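手持ちグリッパによる作業記録と手首姿勢の推定について(研究ノート)

本稿は、当研究室で進めている手持ちグリッパを用いた両手作業の記録手法について、現時点での考え方と結果を整理したものである。論文として提出した内容と重複する部分もあるが、紙幅の都合で省いた事項、とりわけ手首の姿勢推定と欠測の取り扱いに重点を置いて記す。個人のブログという性質上、査読を経た記述ではない点をあらかじめお断りしておきたい。

一 背景

ロボットに作業を学習させるための実演データは、長らく遠隔操作によって集められてきた。操作者がリーダ側の腕を動かし、フォロワ側のロボットがそれに追従する方式である。関節角がそのまま記録に残るため、学習側から見た扱いやすさは大きい。一方で、操作者は自分の手で行えば数秒で済む作業に長い時間を要し、接触を伴う場面では動きが不自然に慎重になる。収集した軌道を再生してみると、迷いや停止が多く含まれていることがわかる。

これに対し、人がグリッパを直接手に持ち、ロボットを介さずに作業を行う方式がある。作業の速さと自然さは格段に改善されるが、関節角は得られない。代わりに手先の位置と姿勢を外部または頭部のカメラから推定する必要があり、推定の誤差がそのまま行動ラベルの誤差となる。当研究室の計画「Prevasham」は、この誤差をどこまで許容できるかを明らかにすることを目的として開始された。

二 片手把持と素手の混在

Prevashamの特徴は、片方の手にグリッパを持ち、もう片方の手は素手のままとする構成を正式に認めた点にある。両手ともグリッパとする構成も検討し、実際に試行したが、対象物を押さえる、縁に指を掛けて支えるといった補助的な動作において、二指のグリッパでは人の手の代替として不十分であった。補助側の動作は、学習の対象としては優先度が低い。しかし主たる側の動作は補助側の状態に強く依存しており、これを無視して主たる側だけを記録すると、同じ視覚入力に対して異なる行動が対応することになる。

そこで、素手の側にも手の甲にマーカ付きの立方体を装着し、手首の位置と姿勢のみを記録することとした。指の形状は推定しない。指まで含めれば情報量は増すが、手袋型の計測器を用いると触覚が損なわれ、作業者の動作が変わってしまう。共同研究者のTuấn Tôn氏はこの点を初期から強く主張しており、私も最終的に同氏の意見に従った。

立方体を選んだ理由についても触れておく。平面の標識を一枚だけ貼付する方式では、手首を回した際に標識がカメラから見えなくなる。立方体であれば、ある面が隠れても隣の面が見えることが多い。また、二面が同時に見えている場合には、平面標識に特有の姿勢の曖昧さ、すなわち標識を正面に近い角度から見たときに傾きの向きが二通りに解釈される問題を、面同士の幾何学的な拘束によって解消できる。

三 収録の手順

作業者は頭部の高さから手元を見下ろすカメラを装着し、指示された課題を通常の速さで行う。課題の区切りは作業者自身が声で告げ、後の処理において音声から切り出す。区切りをボタン操作とする案もあったが、両手が塞がる課題では実行できないため採用しなかった。

課題の多くは卓上または家具の天板上で行う。天板の開口部の周辺で物を扱う課題は、縁が手首の動きを制限し、作業者が腕を深く伸ばす必要があることから、姿勢推定にとって条件の厳しい課題に分類している。

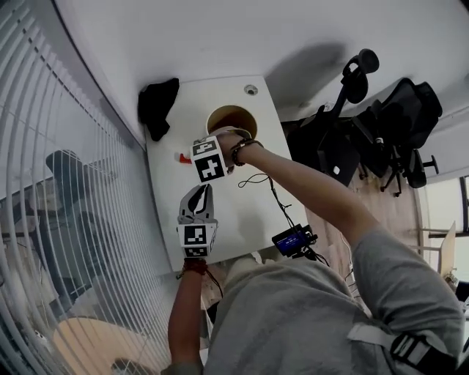 右手を開口部の縁に掛け、左手にグリッパを構えた状態。立方体はいずれも二面の標識が見えている。

この種の課題では、前腕がカメラに近く手先が遠いという奥行きの差が生じやすい。頭部を前に傾けると手先は大きく写るが、標識が画像の端に寄り、レンズの歪みの影響を受けやすくなる。頭部を起こせば歪みは減るものの、標識の画素数が不足する。作業者に頭部の位置を指示することも可能であるが、指示を守ろうとする意識が動作に現れるため、現在は何も指示していない。歪みの補正は、装着前に毎回行う校正の結果を用いて後段で処理する。

四 推定の方法

推定は二つの段階からなる。第一段階では、各フレームにおいて標識の角点を検出し、見えているすべての面の角点をまとめて一つの剛体の姿勢を求める。面ごとに姿勢を求めて平均する方法は実装が容易であるが、大きく傾いた面の推定値が全体を引きずるため、角点の段階で統合するほうが安定した。

第二段階では、時間方向の平滑化を行う。ここで用いるのは、頭部カメラの運動と手首の運動を同時に未知数とする最適化である。頭部は作業中も絶えず動いているため、カメラ座標系における手首の軌道を直接平滑化すると、頭部の動きと手の動きが混同される。背景の特徴点からカメラの運動を求め、固定された座標系に移したうえで手首の軌道を評価することで、この混同は大幅に減少した。

最適化の実装はSang Tạ氏が担当した。同氏の実装「Hourani」は当初、収録が終わった後の一括処理のみを想定していたが、現在では短い時間窓ごとの逐次処理にも対応している。収録直後に結果を確認できるようになったことは、運用上の意味が大きい。以前は標識の汚れに翌週の月曜日まで気付かないという事態が起きていた。

五 結果

評価に用いた実演は142件、そこから得られた把持前後の区間は3525区間である。区間の切り出しは自動で行い、境界の妥当性は人手で確認した。

第一に、面ごとの平均から角点の統合へ変更したことにより、姿勢の反転、すなわち連続するフレーム間で傾きの向きが突然入れ替わる現象は、二面以上が見えている区間ではほぼ消失した。一面のみの区間では依然として残っており、時間方向の平滑化がこれを補っている。

第二に、素手の側の手首を入力に加えた方策は、加えない方策に比べ、主たる側の接近動作が安定した。定性的には、開口部の近くで一度停止してから進入方向を決め直す動きが減少した。補助側の手首が対象の位置を間接的に示しているためと考えられるが、この解釈は現時点では仮説にとどまる。補助側を固定の治具に置き換えた場合に同じ効果が得られるかどうかは、別途検証が必要である。

第三に、期待に反する結果として、標識の大きさを増しても全体の精度はほとんど向上しなかった。検出率は上がったが、大きな立方体は手首の可動域を狭め、作業者が無意識に腕全体を回して補うようになる。その結果、標識が隠れる姿勢がかえって増えた。現行の寸法は、この試行の後に元へ戻したものである。

六 欠測の取り扱い

標識がまったく見えないフレームをどう扱うかについては、研究室内でも意見が分かれた。補間によって埋める方法は見かけ上の連続性を保つが、埋めた値を学習に用いることは、観測していない行動を教えることに等しい。他方、欠測を含む区間をすべて破棄すると、腕を深く伸ばす課題や手首を大きく返す課題が選択的に失われ、データの分布が容易な課題に偏る。

現在の規則は次のとおりである。欠測が連続6フレーム以下であれば補間を認め、当該フレームの損失の重みを下げる。これを超える欠測は埋めず、区間を分割する。分割後の前半と後半はそれぞれ独立した区間として残し、間をまたぐ行動列は学習に使用しない。しきい値は予備実験により定めたもので、収録の速度や課題が変われば見直しを要する。

なお、補間の有無は必ずデータに記録することとした。以前の版ではこの情報を保存しておらず、後から規則を変更する際に元の検出結果からすべて再計算する必要が生じた。処理の中間結果を残すことの重要性は以前から認識していたはずであり、この点は私の設計上の不備であった。

七 座標系の整合に関する注記

問い合わせの多い事項であるため、座標系の定義について補足する。グリッパ側の立方体については、立方体の中心から指先までの変換を事前に校正し、行動ラベルは指先の座標系で与えている。素手の側については立方体自体の座標系を用い、手首の関節中心への変換は行っていない。手の甲への装着位置は作業者ごとに異なり、同じ作業者であっても装着のたびにわずかにずれるためである。

したがって、素手の側の絶対姿勢を作業者の間で直接比較することは避けていただきたい。比較が必要な場合は、各収録の冒頭に設けた静止区間を基準とする相対姿勢を用いるのが適切である。公開を準備している読み込み用ライブラリ「Trestudeo」では、既定の出力を相対姿勢としている。

八 今後の予定

次の段階では、標識を用いない手首推定との比較を行う。画像のみから手の姿勢を推定する手法は近年著しく進歩しており、標識の装着が不要となれば収録の負担は大きく軽減される。ただし、手が家具の縁に掛かって指の一部が隠れる場面での誤差は、公開された評価からは十分に読み取ることができない。当研究室の記録には標識による推定値が同時に含まれているため、こうした場面に限定した比較が可能である。

また、頭部カメラに加えてグリッパ側にもカメラを設けた構成の試験を3月から開始する予定である。接近の最終段階では頭部からの視点が前腕に遮られることがあり、手元の視点がこれをどの程度補うかを調べる。同期の方式は未確定であり、現在Sang Tạ氏と検討を進めている。

校正の手順書と区間分割の規則については、改訂が済み次第、別の記事として掲載する。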